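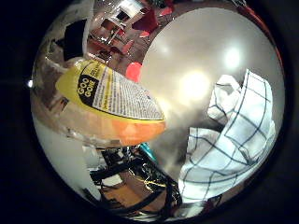 Goo Gone and a checked cloth

Sticky Residue: Common Questions

How long should the remover sit?
On ordinary label glue, 2 minutes. Old packing tape takes longer – give it 15 and cover the spot with a paper towel.

Which cloth is best?
Any clean cotton dish towel. Keep one for this job and don't put it back in the kitchen drawer.

Can I use it on a padded cover or a chair seat?
Test a hidden corner first. Blot, don't rub, then wash the spot with dish soap.

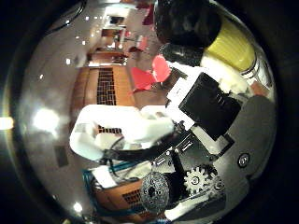

Danai Konstantinidis wrote in to add that old price stickers lift more easily after a short pass with a hair dryer on low, and that she uses half as much remover that way. We agree, as long as the dryer is off and put away before the bottle is opened.

Do I need to rinse afterward?
Yes – warm water and soap, then a dry towel.

Related
Getting Candle Wax Out of a Tablecloth
Washing Chair Covers at Home
Brzozowska Guide to Dish Towels
35 Small Jobs for a Rainy Afternoon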